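Start Projekte Beschaffung Dateien Wiki Kontakt

Zuletzt aktualisiert: 18. Juli 2018

# Beschaffungsplan Tischzelle Gritano

Dieses Verzeichnis enthält die Unterlagen für die Anschaffung der zweiten Tischzelle im Projekt Gritano. Gepflegt wird es von Biljana Dumitrescu (Budget, Angebote) und Knut Reinholz (Aufbau, Abnahme). Änderungen an den Preisen bitte nur über Biljana, sonst stimmen die Summen im Antrag nicht mehr.

## Inhalt

- `antrag.md` – Text des Antrags, Fassung für die Bereichsleitung
- `positionen.csv` – alle Einzelpositionen mit Lieferant, Nettopreis, Kostenstelle
- `angebote/` – Angebote von Cuypers und Hutton als PDF
- `verbrauch.csv` – Klötze, Schrauben, Auflagen, Kleinteile
- `abnahme.md` – Prüfpunkte nach der Lieferung

## Stand der Angebote

Cuypers bietet Arm, Steuerung und Untergestell als Paket an. Hutton liefert nur den Arm, dafür mit kürzerer Lieferzeit. Das Untergestell müssten wir dann selbst bauen oder bei Ovavau bestellen. Der Preisunterschied ist nach Abzug der Eigenleistung klein. Knut ist für Cuypers, weil die Steuerung dieselbe wäre wie an der ersten Zelle und die vorhandenen Skripte ohne Anpassung laufen. Die Entscheidung soll im August fallen.

Noch offen:

- Wartungsvertrag: bei Cuypers optional, bei Hutton im ersten Jahr enthalten
- Fracht: in beiden Angeboten nur als Pauschale genannt
- Schulung: nicht im Budget, wird intern gemacht

## Spalten in positionen.csv

`pos` laufende Nummer, `bez` Bezeichnung, `lief` Lieferant, `netto` Preis in Euro ohne Umsatzsteuer, `kst` Kostenstelle, `status` (offen, angefragt, bestellt, geliefert). Die Datei hat 82 Zeilen ohne Kopfzeile. Leere Felder bei `netto` bedeuten, dass noch kein Preis vorliegt – nicht, dass die Position kostenlos ist.

## Tischaufbau und Kleinteile

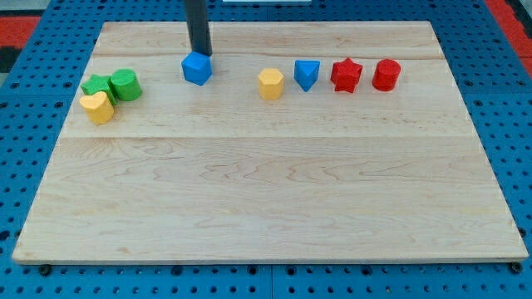

Für Platten, Befestigung und Klötze sind im Antrag 800 Euro vorgesehen. Der Betrag gilt für die zweite Zelle allein, Ersatz für die erste läuft weiter über die Werkstatt. Bei der Arbeitsfläche bleiben wir bei blauer Lochplatte mit aufgeschraubtem Holzbrett, die Schrauben sitzen an den vorderen Ecken des Bretts. Verleimtes helles Holz reicht aus, eine Beschichtung ist nicht eingeplant. Die Klötze kommen wieder in Blau, Grün, Gelb und Rot, Sterne und Zylinder eingeschlossen. Wer andere Formen braucht, trägt sie in `verbrauch.csv` ein und setzt den Status auf offen.

Greiferaufsätze stehen als eigene Position in `positionen.csv` und gehören nicht zu den Kleinteilen. Vorgesehen sind zwei Stück.

## Änderungen

- Angebot Hutton ergänzt, altes Angebot nach `angebote/alt` verschoben
- Kostenstelle für das Untergestell korrigiert
- Position Not-Halt doppelt erfasst, eine Zeile gelöscht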